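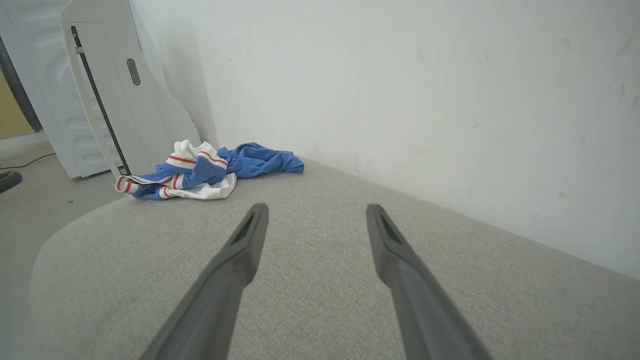
Govindasamy reckons you should never sign for a robot arm until you've priced everything that touches it, and after the year I've had with our laundry budget I'm inclined to get that printed on a tea towel. The arm is the easy number. It's right there on the first page of the quote, all big and bold, and you look at it and think, well, we can manage that!

We do towels, sports uniforms and a fair bit of hospital linen, and what I wanted was something that could pick a crumpled pair of shorts off a soft surface. Sounds like nothing, doesn't it? My kids can do it (they won't, but they can). Cloth slumps, it folds under itself, and two plastic fingers have to find an edge worth pinching. So I spent most of May reading brochures at the kitchen table, with a highlighter and far too much tea.

Two suppliers made my short list. Arkenbridge wanted to sell us the lot, with training and a service plan bundled in, and a lovely thick folder to go with it. Lirano would lease the arm by the month and let us buy the grippers outright. I went in dead keen on Arkenbridge, I'll admit, mostly because of the folder.

Then I got to the fingertips. They wear, you see, and when you're handling fabric all day you go through them. Lirano charges $128 a pair. Arkenbridge charges $353, and you can't fit anyone else's without upsetting the warranty. I'd budgeted for 2 pairs a year. When I rang a hotel laundry that had been running an arm for a while, they laughed (nicely) and told me to put down a pair a month. Do that sum on the back of an envelope and then go for a walk.

The other line I'd left out was floor space. Our sorting room has cables and bins wherever there's room for them, and getting an electrician in to sort out the power came to almost $2,000. It was a fair price, too. I just hadn't given it a row in the spreadsheet, and neither had anyone selling me a robot.

Plellura is the scheduling software both firms recommend, and it's billed per user, so ask how many people really need a login before you agree to a dozen. We settled on the shift supervisors and me.

We've gone with the lease in the end, with a break clause after the first year and a spare set of fingers on the shelf. The colour of the arm was extra, if you can believe it. We're having the grey.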